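# Teaching two arms their way around a kitchen

If you have walked past the old Guillot building any evening this October and wondered why the lights in the back were still on, the answer is pots. Pots, lids, and a great deal of patience. The small team at Menament has been spending its fall collecting examples for a learning system that they hope will one day be able to help out at a stove, and they were kind enough to let us come by on Friday and stand in a corner for a good part of the afternoon.

The idea is simple enough to say, even if the doing of it is slow. A person guides a pair of robotic arms through a small kitchen job, such as lifting a pot by its handles and setting it down again, while the cameras and the joints of the arms record everything that goes on. Then the job gets done again, with the pot a little farther to the left, or turned so that the handles point another way. And then again. Each run through is called an episode, and the team wants 1000 of them before the system gets its first proper round of training.

"People come in expecting to see the robot do something clever," said Hervé Delaunay, who runs the sessions and has the cheerful manner of a man who has moved the same pot more times than he would care to admit. "Right now the clever part is all in the person at the controls. We are just trying to write down what a good pair of hands does, over and over, in enough different ways that the machine can find the pattern in it."

On a good day the team can record up to 170 episodes, though Delaunay was quick to say that good days have been fewer than he would like. A cable needs to be seated again, or a lid ends up somewhere that the next person has trouble reaching, and before you know it half an hour has gone by and everybody is ready for coffee (which, we can report, is very good there, and made without any help from the arms).

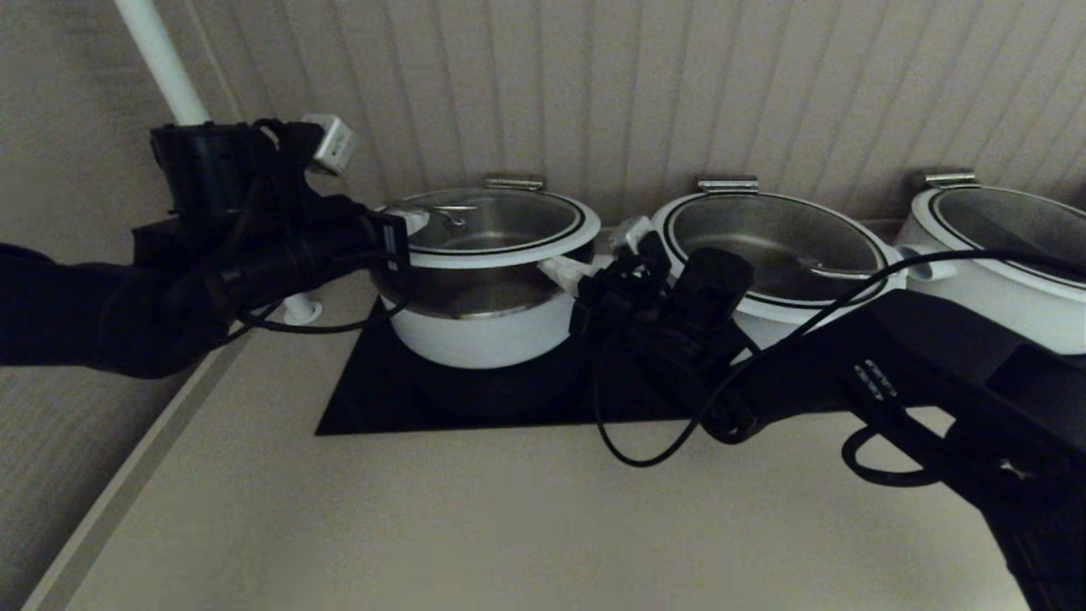

*Both arms at work on the leftmost pot at Menament's practice counter, with the right gripper holding one of its handles.*

Pots may sound like an odd place to begin, but Polyxeni Kouris, who looks after the recordings once they are made, makes a warm case for them. A pot asks both arms to work together, she explained, and if one side comes up sooner than the other, everything inside goes sliding. Lids are a worry of their own, and the clear ones especially - a camera has a harder time with glass than you or I do. She and a colleague watch every episode from start to finish before it is kept, and the ones with a bad grip or a long pause get a label saying so.

The labeled ones are not thrown out, either. Kouris likes to keep a fair number of the clumsy runs, above all the ones where the operator fumbled a handle and then recovered nicely. "I get quite fond of those," she said. "A cook who has never dropped anything doesn't know what to do when it happens."

Six people now take turns as operators, in shifts of three hours, and it was a pleasure to watch how differently they go about it. One sets everything down as gently as if the counter were asleep, and another moves along at a good clip and talks to the arms the whole time. Delaunay says he wants all of those styles in the collection and has stopped trying to smooth them out.

The pot sessions will go on through the end of the month. After that the team plans to move on to pouring, first with dried beans and later, once everyone has worked up the nerve, with water. Menament is also hoping to find a couple more evening operators. No background in robotics is needed, Kouris told us, only steady hands and a liking for repetition, and anyone who is curious can stop in at the front desk on a Friday after 3 and ask for her or for Delaunay.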